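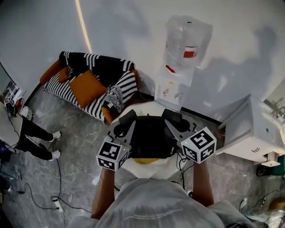
Ticket 164: Left and right cubes swap identity mid-session
Component: pose tracking (Lurberg tracker, Stillberg recorder)
Opened by: Viktória Takács
Assigned to: Jenő Szabó
Priority: High, lowered to Medium, raised to High again by the person who lowered it
Status: Fixed in branch, waiting for review

Summary

When two marker cubes pass close to each other, the tracker sometimes hands the left cube's pose to the right one. Neither log complains. On playback, one gripper teleports across the room and carries on folding as if this were a normal thing for a gripper to do.

Steps to reproduce

1. Start Stillberg with both cubes on one gripper registered.
2. Start a second gripper in the same room, also with cubes.
3. Walk about, facing different ways.
4. Stop, play back, and look at the wrist path. A jump of more than a few centimetres between neighbouring samples is the bug.

Expected: two smooth paths.
Got: one smooth path and one that belongs to a fly.

Comments

Jenő Szabó
Can't reproduce at my desk. I waved a cube at the tracker for most of the morning and it was perfect. Are you sure the cubes were charged?

Viktória Takács
Yes. Please try it with more than one person. Your desk has many qualities but it doesn't hold a gripper.

Jenő Szabó
Fair. Got it on the second go with Gyula standing next to me. The swap comes at the moment one cube hides the other, and the tracker then picks whichever identity has the lower number. I wrote that rule in April. The commit message says "temporary".

Morfudd Gwilliam
For anyone coming to this from the planning side: yes, this is also why the replay planner refused the Tosercombe set. It saw a wrist moving faster than the arm's limits and gave up. I spent two days on the planner. The planner was right and I owe it an apology.

Gyula Nyitrai
Could it be clocks? The wrist views and the poses go through different queues.

Jenő Szabó
Checked. There is an offset of 6 ms and it stays put, so it's ugly but innocent. Separate ticket, please, or this one will never close.

Trí Hứa
I went through the playback with the jump detector on and lined the jumps up with the wrist views. They bunch up when people stand near each other with their grippers raised. With everyone spread out, there are none.

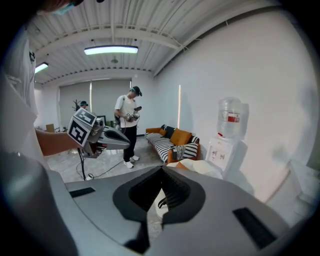 Workaround (until the fix is merged)

Keep a good arm's length between grippers. If two cubes do meet, stop the recording and start a new one. Don't restart the tracker in the middle of a take. It comes back with fresh identities and a cheerful green status, and both are lies.

Fix

The lower-number rule is gone. After one cube hides another, the tracker now holds both identities as unknown until it can read at least one marker face on each, then matches them against the last trusted pose. Samples in between are flagged and left blank. The old code filled them with a straight line, for reasons its author would prefer not to discuss.

Replayed against the old recordings: 135 swaps before, none after. One take now has a blank stretch long enough that Kiss, our export script, crashes on it. Kiss divides by the number of good samples and has never met zero.

Still open

Kiss needs a guard for empty stretches. Morfudd has it.
Clock offset: Gyula to open the ticket he was asked to open.
Review of the branch: Trí, when the build server is speaking to us again.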